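Drenix Court Records Set

Version date: 3 September 2026
Maintainer: Koech
Contact: open an issue in the project tracker

Summary

Drenix is a set of short texts drawn from criminal court coverage and public docket entries in the city of Litulberg. It has 1282 records covering 415 cases. Each record ties one published item to one case and notes the charge, the plea and the outcome as they stood when the item came out. The set was put together for work on linking news reports to court files.

What is in a record

case_id — a number given by us, with no link to the court's own numbering
item_type — news, docket or notice
charge_text — the charge as worded in the source
charge_group — one of 16 groups, listed in groups.txt
plea — guilty, not guilty, no contest, none entered
outcome — convicted, dismissed, acquitted, pending
reduced — yes if the final charge is less serious than the first one
body — the full text, with names replaced

The reduced field is filled only for closed cases. For pending cases it is left blank, so do not read a blank as "no."

How it was collected

News items came from the Pornar archive, which gave us permission to copy and share the text. Docket entries were typed in by hand from the public terminal at the Litulberg courthouse. Two people typed each entry separately and a third settled any mismatch. Most mismatches were about dates of plea hearings that had been moved more than once.

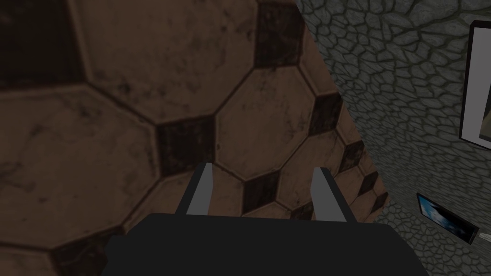 Brown octagonal tiles with small dark squares between them (computer render).

Names of defendants, victims and witnesses were replaced with tags such as DEF_1 and WIT_2. Tags are stable within a case but not across cases. Street addresses were cut down to the neighborhood. Names of judges were removed too, after some early users asked for it.

Known problems

Assault cases are overrepresented. The archive covered them more closely than fraud or traffic cases, and we did not try to correct for this.

In 19 cases the news item and the docket disagree on the plea. We kept both values and set the conflict flag. A common cause is a reporter writing "pleaded guilty to assault" when the plea was to a lesser violation.

Appeals are not tracked. A conviction marked here may have been overturned later.

Use

Please do not try to work out who the people in the records are. Do not use the set to score or rank people, or to guess how a real case will end. Requests to remove a case can be sent through the tracker, and removed cases are dropped from the next release.

Changes in this version

Added the conflict flag. Merged two charge groups for disorderly conduct. Fixed line breaks in docket text. The next release is planned for December and will add sentencing fields.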